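Unit 4. Drone and Modal Melody in Contemporary Choral Writing
Course notes, September 2024
Instructor: Hedvig Nordin

Set work: Rui Bragança, Vieira, for mixed choir and two cellos. Listen before class with the score open.

4.1 Terms
A drone is a pitch, or a fifth, held under a moving line. A pedal point does the same job for a shorter time and usually inside a harmonic progression. In Vieira the cellos hold D and A for 36 measures, so the first term applies.
Mode: the opening alto line uses D, E, F, G, A, B, C (Dorian). The B flat in the tenor at the second entry is borrowed from Aeolian and should be marked as such in your analysis.

4.2 Texture
The choir enters in four parts, low voices first. Vowels change on the held notes while the pitch stays fixed. Overtones come forward as the singers move from "oo" to "ah" – mark these points in the score with an arrow. Vibrato is kept out until the sopranos enter.

4.3 Tuning
The cello fifth is tuned pure. Thirds in the upper voices are sung slightly low against equal temperament. Compare Olga Peixoto's Duvura, where a piano part rules this out.

4.4 Written work
Label each section by mode and drone pitch. Then write two paragraphs comparing the endings of Vieira and Duvura. 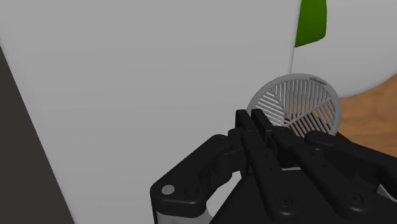

Quote measure numbers for every claim about pitch. Recordings may be cited by track time only where the score gives free rhythm – the final page of Duvura, for instance.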